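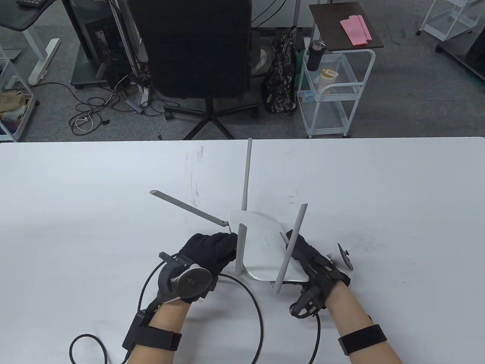

手袋トラッカーと手元カメラの時刻を合わせる手順

Shiyu Lu　6月
読了時間：7分

両手で物を持って動かす作業を記録すると、手袋のトラッカーの姿勢と、カメラの画像が別々のファイルに残ります。二つのファイルの時刻は、そのままではたいてい合いません。このページでは、私たちが使っている同期ツールIvamineで時刻を合わせて、学習に使える形で書き出すまでを説明します。題材は、白いWi-Fiルーターを両手で持って、傾けたり回したりする記録です。

対象の読者は、収録はもうできていて、データの整理で困っている人です。トラッカーの取り付け方と、カメラの内部パラメータの推定は扱いません。

用意するもの
・頭部カメラの画像列
・手元カメラの画像列
・左右のトラッカーの姿勢ログ（位置と四元数）
・Ivamineと、表示用のSamivia

手順1　時刻の基準を一つに決める

最初に、どの時計を基準にするかを決めます。私は頭部カメラの時刻を基準にしています。設定ファイルには次のように書きます。

clock_reference: head
streams: [head, wrist, glove_left, glove_right]
interpolate: pose_only

interpolateをallにしないでください。画像まで補間の対象になって、二枚の画像が混ざったようなフレームができます。私は一度これで半日分をやり直しました。

タイムスタンプは、保存した時刻と撮影した時刻のどちらなのかも確認します。保存した時刻の場合、書き込みが混んだところで間隔がばらばらになります。隣のフレームとの差をグラフにして、一定の線から飛び出す点があれば、撮影時刻の列がほかにないか探してください。

手順2　合図の動きを見つける

記録の初めに、手を2回、速く振る動きを入れておきます。姿勢ログでは速度の山が2つ見えます。画像では、前のフレームとの差の大きいところを探します。

ivamine find-cue --session jin_a --signal speed

Jinというのは、うちの収録セッションの名前の付け方です。自分の名前に置きかえてください。

出力された候補は、必ずSamiviaで目で見ます。手元カメラは手といっしょに動くので、部屋が大きく傾いて映り、差分はいつでも大きくなります。手袋がレンズの近くに入ったときも、同じように大きくなります。差分だけで決めると、合図ではない動きを選ぶことがあります。

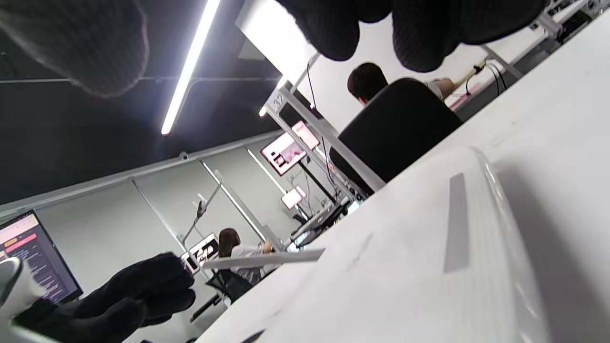

候補を選ぶときは、左の手袋と右の手袋を別々に見てください。両手を同時に振ったつもりでも、片方が少し遅れることがあります。左右の山が離れている場合は、手元カメラを付けた側の山を使います。

選んだ候補は、次のコマンドで固定します。

ivamine lock-cue --session jin_a --candidate first

固定したあとに候補を変えたいときは、unlock-cueを先に実行しないとエラーになります。エラーの文は「session busy」と出るので、少し分かりにくいです。

手順3　ずれを計算する

合図が決まったら、ずれの計算は自動です。

ivamine align --session jin_a --report

reportには、各ストリームのずれと、相関の値が出ます。相関が低いときは、計算をくり返すより前に手順2に戻ったほうが早いです。ずれが記録の初めと終わりで違う場合は、時計の進み方が違います。このときは--driftを付けます。短い記録に--driftを付けると、かえって不安定になりますので、同僚のZixuan Jiaは長い記録にしか使っていません。私もその方法にしました。

手順4　使えないフレームを外す

手元カメラの画像には、持っている物が見えないもの、手袋でほとんど隠れたものが入ります。カメラが横に傾いていること自体は問題ではありません。姿勢が分かっていれば、傾きは後で扱えます。外すのは、画像がぼけて特徴点が足りないフレームと、姿勢の飛んだフレームです。

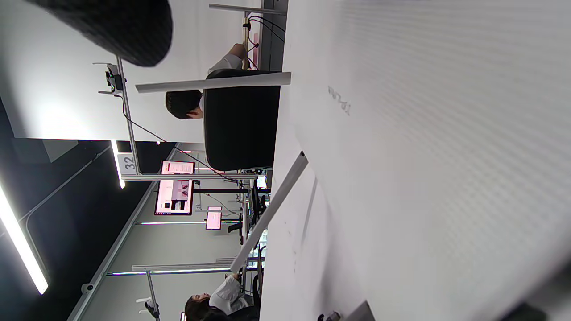 自動の判定は、特徴点の数と、姿勢の連続性の両方で行います。

ivamine filter --session jin_a --min-features default --pose-jump strict

特徴点は背景からも取れますので、物がよく見えないのに「良い」と判定されるフレームがあります。机の模様や、奥のモニターの画面が点を多く出します。モニターは表示が変わるので、マスクをかけたほうが安全です。私は次の一行を設定に足しました。

mask_classes: [monitor]

人が映る部分も、公開するデータではぼかします。Ivamineにはこの機能がありませんから、書き出しの前に別の道具で処理してください。

私の記録では、手元カメラの700フレームのうち、残ったのは462フレームでした。残りが少ないと感じたら、まずpose-jumpをnormalにして結果を比べてください。

手順5　確認して書き出す

Samiviaで、姿勢の座標軸を頭部カメラの画像に重ねて再生します。ルーターの向きを速く変えるところを選んで、軸が手より先に動いたり、遅れたりしないかを見ます。止まっているところでは、ずれがあっても分かりません。

ivamine export --session jin_a --format episode

書き出したあとは、元のログを消さないでください。フィルターの設定を変えたいときに、もう一度必要になります。

コメント

Milovan Shehu
手順3の--driftについて質問です。頭部カメラと手元カメラが同じPCにつながっている場合も、確認が必要でしょうか。

Shiyu Lu
Milovanさん、必要だと思います。同じPCでも、カメラの中の時計でタイムスタンプを付ける機種があります。reportの初めと終わりの値を比べてみてください。

Shuzhen Ding
session busyのエラーで土曜日の午後を使ってしまいました。unlock-cueのことがここに書いてあって助かりました。

Xiaoqing Lu
モニターのマスクを入れたら、位置の推定が安定しました。ただ、画面が斜めに映るとマスクが小さくなるようです。少し広げる設定はありますか？

Shiyu Lu
mask_dilateという項目があります。説明を本文に足す予定です。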